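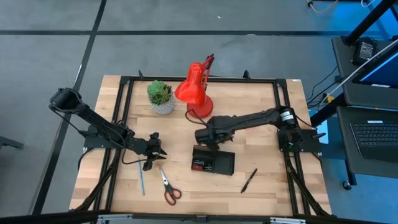
Fig. 1. Strip-built top, mixed pale and brown staves.

Search the notes Go
October 7, 2022
By Sumathi Kurup
Reading time: 9 min

Timber in Use, Session 3: Wood and Water

Last session dealt with how a log is cut. Today we look at what happens to the boards afterwards, once they are indoors.

Wood holds water in two ways. Some sits free in the hollow parts of the cells, and the rest is held in the cell walls. When a felled log dries, the free water goes first and the wood gets lighter but stays the same size. Only when the cell walls start to give up their share does the wood shrink. The point between the two stages is called fibre saturation. Write the term down, it comes back in the session on drying kilns.

After that the board never quite settles. It takes in water from damp air and loses it to dry air until the two are in balance, and then the weather changes. A table in a heated room is usually at its narrowest in late winter. Anyone who has a sticking door in summer and a draughty one in February has seen the same thing.

Direction matters a great deal. Along the grain, ordinary timber hardly moves. Across the grain it moves a lot, and more along the growth rings than at right angles to them. As a rule of thumb for this course, take movement along the rings as almost double the movement across them. The difference is what makes a flat-sawn board cup.

Wide surfaces

A wide solid top has to be allowed to move. If it is screwed down hard to a frame with the grain running the other way, something gives: the top splits or a joint opens. The usual answers are slotted screw holes, wooden buttons in a groove, or metal clips that slide. A breadboard end should be glued at the middle only.

Gluing up narrow strips is another approach. The total movement across the top is still there, and students get this wrong every year. What changes is the shape. Each strip pulls its own way, and over the whole width the pulls partly cancel, so the top stays flatter than a few broad boards would. Short lengths with staggered ends also let a mill use pieces that would otherwise be burned.

Knots are a separate matter. The grain bends round them and the wood there shrinks differently, so a small sound knot in a face is harmless but a large one near an edge is worth cutting out.

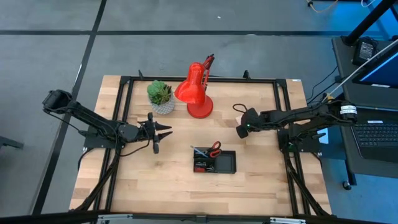
Kwabena Amoah asked at this point whether a finish stops the movement, as he had always been told that an oiled top was sealed. It isn't. Oil slows the exchange of water a little, varnish slows it more, and neither ends it. Finish both faces the same way -- a top varnished above and left bare beneath will take up water on one side and bow.

Before next time

Read the chapter on air drying. Measure the width of a solid board at home in 2 places, note the weather, and keep the figures. We will measure again in February.

Anyone borrowing the moisture meter should sign for it and put the pins back in the cap.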